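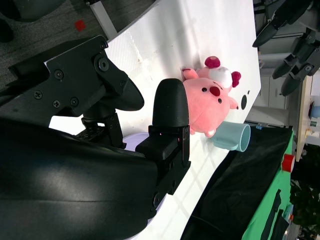 Reverberation in a Small Seminar Room: Measurement and Low-Cost Treatment

Hye-jin Won
Submitted 12th March

1. Background

Students in the Fukarico building have complained for several terms that speech is hard to follow from the back rows of the ground-floor seminar room. The room has a plaster ceiling, a vinyl floor and one long glazed wall. None of these surfaces absorbs much sound in the speech range. The project set out to measure the reverberation time of the room, compare it with a value calculated from the Sabine equation, and test whether a small number of absorbent panels would make a measurable difference.

2. Method

Reverberation time (RT60) is the time taken for the sound level to fall by 60 dB after the source stops. A full 60 dB decay was not available above the background noise, so the decay from -5 dB to -25 dB was measured and multiplied by 3, giving the value normally reported as T20.

The source was a balloon burst at the lecturer's position. Recordings were made on a Skandum handheld recorder at seat height in the front, middle and back rows. The windows were closed and the ventilation was switched off. Files were filtered into octave bands and the decay slope was fitted by linear regression. Any recording with a visible kink in the decay curve was rejected and the burst repeated.

The panels were mineral wool in a fabric cover, supplied by Jiteo. They were hung on the rear wall with an air gap behind them.

3. Results

In the 500 Hz band the mean reverberation time was 1103 ms without panels. With the panels in place it fell by 380 ms. The change at 125 Hz was within the spread of repeated bursts and is not treated as a result.

The Sabine estimate was lower than the measured value in every band. The equation assumes a diffuse field, and this room does not have one – the glazed wall and the plaster wall facing it are parallel and bare, and a flutter echo can be heard between them when someone claps.

4. Sources of error

Balloons are not a repeatable source. Their low-frequency output varies with inflation, and the 125 Hz data suffered most. File 1636 was clipped and was left out of the averages. The room was measured without an audience. Occupied values would be shorter, as clothing absorbs at mid and high frequencies.

5. Further work

The flutter echo should be treated separately, with panels on the plaster side wall. A swept-sine source would improve the low-frequency data. The Wang loudspeaker held by the department would be suitable and has been requested for June, when the room is free for a full afternoon.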